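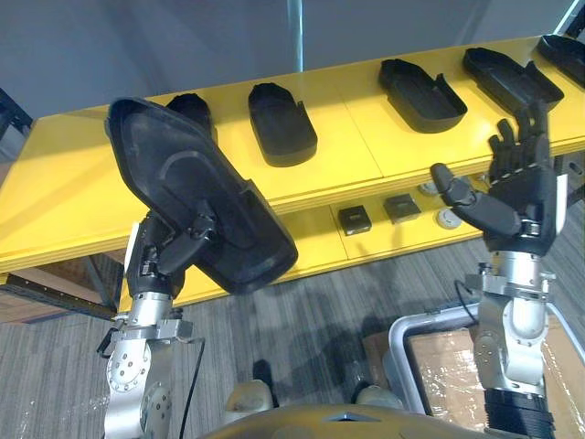 **Boot trays on a long shelf – worth it, or clutter?**

I keep seeing people recommend black plastic trays shaped like a shoe sole, set side by side on a shelf by the door. We're a house of three with far too many boots. Do they do anything a $2 mat wouldn't? The seller, Rilamer, says they "transform an entryway", and I have my doubts.

*posted by Etik, October*

**Osei**

Depends how deep they are. The rim is what you're paying for – it holds the melt until you tip it out. I bought three and still use them. Measure your shelf first. Mine is 48 inches long and I'd planned on more trays than it would take. Also check the floor of the tray, as any molded ridge collects grit and you'll need an old toothbrush.

"Transform" is a stretch. They hold dirty water.

**droltdale_resident**

just get a mat

**mudroom_skeptic**

I'd want to know what size boot they're meant for before spending anything. The narrow end looks fine for a toe, but a wide winter boot may sit up on the rim and drip down the outside. Buy one, try your biggest pair in it for a week, then decide about the rest.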